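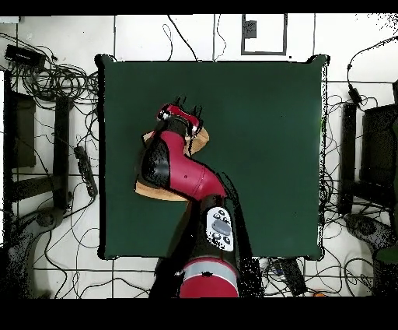

1/ The par 3 at Putholm

I've walked past the 3rd at Putholm more times than I can tell you, and I finally sat down on the bench behind the tee last Thursday and just looked at it for a while. It's 96 yards from the front markers, and I think it might be the cleverest little hole in the whole county!

2/ The green is wide and shallow and runs away from you at the back (you can't see that from the tee, which is half the fun). Everybody stares at the bunker short left. The real trouble is the hollow on the right, where a putter is usually the smart play and hardly anyone takes it.
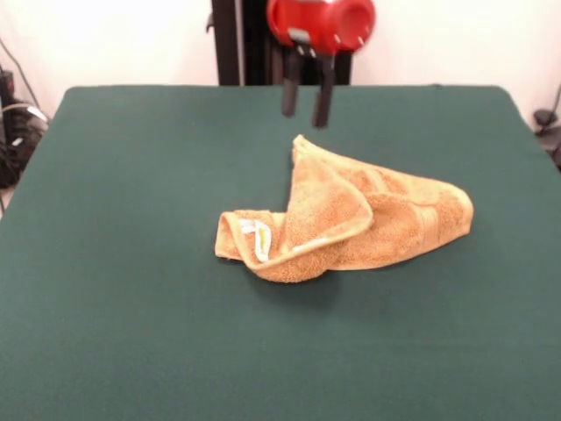
3/ Now compare Bangera, where the short hole was rebuilt in February. The old green had a lovely rumpled middle, all soft folds and one high point, a bit like that crumpled orange-tan towel lying on the dark green fabric, and you had to think about which fold your ball would finish in. The new one is flatter, and I miss the old one terribly.

4/ The same crew left the 468-yard closer alone, thank goodness, with that crooked ditch still crossing at 284. You can lay up, or you can have a go and spend the evening talking about it. I had a go. We will be talking about it this evening.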